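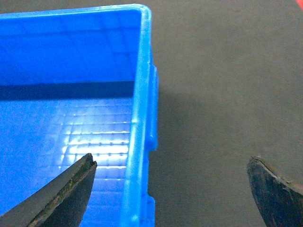 Meriem Fahmy

Workshop tips: teaching the arm to pick up a crate by its wall

These notes cover demonstrations recorded by remote control, with a two-finger gripper and a camera at the wrist. Most apply equally to hand guiding, where you hold the arm and push it through the motion. The task is simple to state: take an empty open-topped crate by one side wall, lift, move, set down. Most of the bad recordings in our June set failed in the last few inches before contact, so that part gets the most space.

Pick the wall first

Decide which wall the gripper will take before you start recording, and stay with it for the whole batch. A batch that mixes the long wall and the short wall teaches the arm to hesitate between them. If you want both, record them as two tasks with two names.

Blue storage crates of the usual kind have molded tabs and handle sections on the outside of the wall. A fingertip that lands on the end of a tab will sit crooked, and the crate will swing when it leaves the table. Aim for a flat stretch or for the middle of a tab, never the step between the two.

Open wide, then come down

Open the fingers fully while still well above the rim. Line up so that one finger will pass inside the crate and the other outside, then descend straight. Operators who open on the way down tend to clip the rim with the inner finger. The crate slides, the operator chases it, and the chase goes into the recording along with everything else.

Keep the wrist square to the wall. The easiest check is the wrist view: the rim should run straight up the picture, with a finger on each side of it. If it leans, rotate before descending. Do not correct at the bottom.
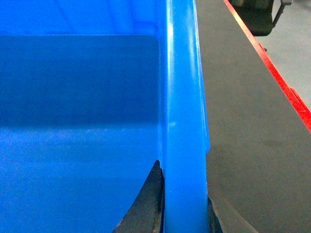 Wrist view with the rim between the fingers.

Depth

The wrist camera is poor at showing depth over a glossy rim. Glare moves as the arm moves and can be mistaken for the edge of the plastic. Use the molded seam, or a scuff on the rim, as your reference instead. Anas Berrada puts a short piece of matte tape on the outside wall during practice and takes it off before recording. Leave it on and the arm may learn to look for tape.

Stop the descent when the rim is well between the fingers but clear of the palm. Pause for a count of one, then close. The pause should be about the same length every time - a long pause in some takes and none in others gives the arm no clear point at which to close.

Closing force

Thin walls flex. Close until the wall stops moving between the pads, then a little more. If the wall bows visibly, back off. Worn pads need more force than new ones, so change both pads together and note the change in the log. Do not change them halfway through a batch.

Table and light

A dull gray surface works well under a colored crate. Overhead light is acceptable, though it throws bright patches on a ribbed or gridded floor. Move the crate a little between takes so that the patches do not stay in one spot. Turn it a few degrees as well, but keep it fully on the table, clear of the edge trim.

What to keep

Keep slow takes. Keep takes with one small correction made high up. Delete any take in which the crate was pushed before it was gripped, and any take in which the operator let go of the controls in mid-move.

Our last batch came to 229 takes, of which we kept over 200. Trudy Nepia did the sorting and went through each one at half speed. Full speed hides finger contact with the rim, and it hides it best in the takes that look smoothest.

File names: task, wall, operator, number. Put the pad change date in the log, not in the name.

For hand guiding only: hold the arm above the wrist joint, and keep your fingers and sleeves out of the camera's view. Release the arm after the crate is down and the gripper is open - then stop the recording.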